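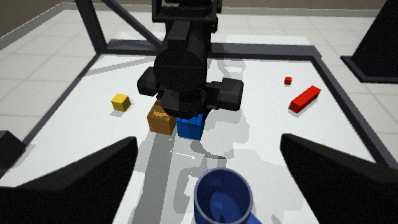
**So, 30. Juni — Werkstatt Skamum, Simu vom Zweiarm-Tisch**

Weiter mit der Simulation, echter Tisch bleibt solange Baustelle (Profile von Vitden immer noch nicht da, bestellt im Mai!). Klötze und Becher liegen jetzt auf der weißen Platte. Handgelenkkamera rendert, Blickwinkel passt mir so.

- Zeitschritt auf 1/300 s, vorher Zittern beim Greifen
- Reibung Fingerspitzen hochgesetzt, mal sehn
- Startwert 141 notiert, damit mans wiederholen kann
- Schatten kosten viel Rechenzeit, trotzdem anlassen

Skinbridge verliert nach 12 min die Verbindung zum rechten Arm. Neustart hilft, Ursache unklar. Log liegt im Ordner Kariuki.

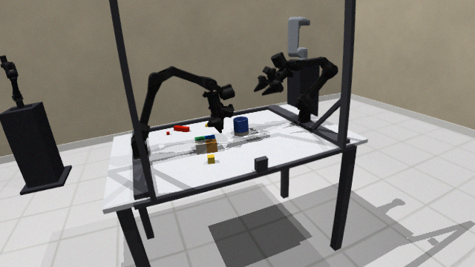
Kollisionskörper der Unterarme noch zu grob, gibt Fehlalarm obwol genug Luft ist. Feinere Netze nehmen, aber nur ab Ellbogen — sonst wirds zu langsam. Becher vorerst als Vollzylinder gerechnet, muß hohl werden bevor was reinsoll.

Nächstes mal: 20 Durchläufe mit zufälliger Klotzlage, beide Arme. Und bitte vorher Stand sichern, wer auch immer dran sitzt.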